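Home Organisation, Tostent Evening Program
Week 6 notes: Fridge Drawers
Filed under: Course Notes / Kitchen

Okay, fridges! I know a few of you signed up mostly for the wardrobe weeks, but stick with me, this is the session people email me about in June.

We finished last time on pantry shelves, and Riku asked whether the same zones work in a cold space. Mostly yes. The trouble with a fridge is depth - things drift to the back and you buy them twice (I once owned three jars of the same mustard). Wide pull-out drawers are kinder to us, provided you don't tip everything in like a toy box.

So my favourite fix is one plain bin inside the drawer. Take it out, wash it, dry it properly, and put it back before a single grocery goes near it. Then choose what it's for and start with the awkward stuff, which in my house means bottles.
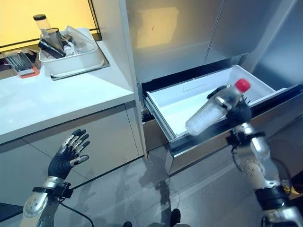
Fig. 3. Red-capped bottle over the white bin, drawer pulled well open.

Pull the drawer right out before you load it, please. Half-open is how labels get torn and knuckles get skinned. Tall bottles can lie down if the cap is tight, but check the cap first! Anything carbonated I'd sooner stand in the door.

Homework: empty one drawer, give it one job, and live with it until next class. Bring your notes - Rosalba is taking the first half and she will ask. Reading is the Bridley handout, page 8.

Last updated: Sunday, March 8, 2020
Questions? See Rosalba Dal Bello, Room 219 | Back to top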